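3.2 Beschaffung der Greifer

Für die Aufnahmen am Standort Flincombe wurden Handgreifer benötigt, die eine Person direkt führt. Wir haben zwei Angebote verglichen, von Jakab und von Clira. Der Preis von Clira lag bei 677 Euro pro Stück, die Lieferzeit bei 13 Wochen – für den Beginn im Juni war das zu lang.

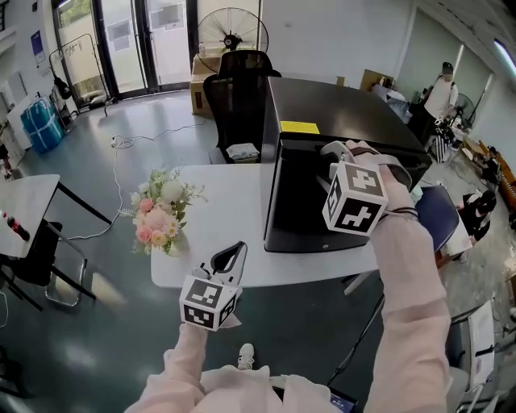
Abb. 4: Beidhändige Arbeit an einem Minikühlschrank mit zwei Handgreifern, jeweils mit Markerwürfel.

3.3 Laufende Kosten

Im Budget sind 12 Ersatzfinger vorgesehen. Die Markerwürfel werden getrennt abgerechnet, weil sie nach jedem Tausch neu kalibriert werden müssen.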